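Community Help > Home & Furniture > Tables > Finishes and Repairs

Getting a sticky, cloudy film off a dark brown table top
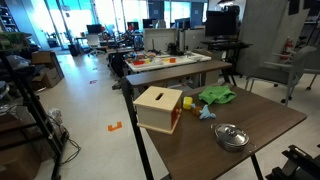
Photo: Beryl Bramwell

I bought a used table in March from an office clearance in Taltport. It's dark brown with a wood grain, rounded corners, black metal legs. I don't know whether the top is real veneer or a printed surface, and the seller didn't know either. The only marking I can find is 2978 stamped on the underside, which I assume is a stock number.

The top has a film on it that I can't shift. You only notice it in low light or when you put a sheet of paper down and it drags. Wiping with a damp cloth makes it look fine until it dries, then it goes cloudy again. I've tried dish soap and warm water, and then a spray polish called Prama that was under the sink. The Prama made it worse. There are now streaks running the long way that catch the light in the evening.

I'd like to use it as a desk and for cutting out sewing patterns, so it needs to be smooth. Can this be cleaned off or does it have to be stripped? I have a sander but would prefer not to use it. Budget is small.
Beryl Bramwell

oakandash
Don't sand it until you know what it is. If it's a printed top you'll go through the color in a few seconds and there is no fixing that. If it's veneer you have a little more room but not much.

Look at the underside edge with a flashlight, or at any screw hole where the legs attach. On a veneered board you'll see a thin layer of real wood on top of the core, and the grain on the surface will carry on down into the pores. On a printed top the pattern is only on the surface and you may find the same knot repeated further along.

The film sounds like old polish. Offices get sprayed every night for years and it builds up. Soap won't touch it if there's silicone or wax in there, and more polish goes on top of the old. Do this:

1. Wash once with warm water and a few drops of dish soap, wrung-out cloth, and dry it right away.
2. Put odorless mineral spirits on a clean white cotton rag. Windows open, no pilot lights or candles, gloves on.
3. Try a patch on the underside or by a leg first. Leave it overnight. If the color comes off on the rag, stop.
4. Work in sections of a square foot or so, turning the rag often. It will come up yellow or gray. Keep going until a fresh rag stays clean.
5. Wipe again with a barely damp cloth and dry.

It took me 6 rags to do a sideboard, and most of an afternoon. Lay the used rags flat outside to dry before you throw them out.

Skip the magic foam erasers. They are a fine abrasive and they leave dull spots on a satin finish.

Once it's clean, see how it looks before adding anything. A printed top needs nothing. Veneer with a sound finish needs nothing either, maybe a thin coat of paste wax once a year – the Goodall clear one is fine.

tmarsh_90
Vinegar and water, half and half. Works on everything.

lindenstreet
I had the same streaks and it was 2 different products fighting each other. Whatever you do, stop using the Prama. I used Flutex degreaser, let it down with a lot of water, and it came up OK, though I did have to go over the part near the front edge again because that's where people's arms had been. Hands and sleeves leave more grease than you'd think.

For the sewing patterns I'd get a cutting mat anyway. A rotary cutter will mark either kind of surface. If you don't want to spend much, the back of a vinyl floor offcut does for tracing wheels but not for blades.

Comments

Beryl Bramwell: Checked at the screw holes and I think it's veneer. The patch test left a yellowish smear on the rag, no brown. Will do the whole top when it's warm enough to have the windows open.

oakandash: Yellow is polish. Go ahead.

pjk: Vinegar did nothing on mine, for what it's worth. Mineral spirits did.

tmarsh_90: Mine was a kitchen table so maybe different.

quillback: Does this work on chair arms too or is that a separate problem? Mine are tacky all summer.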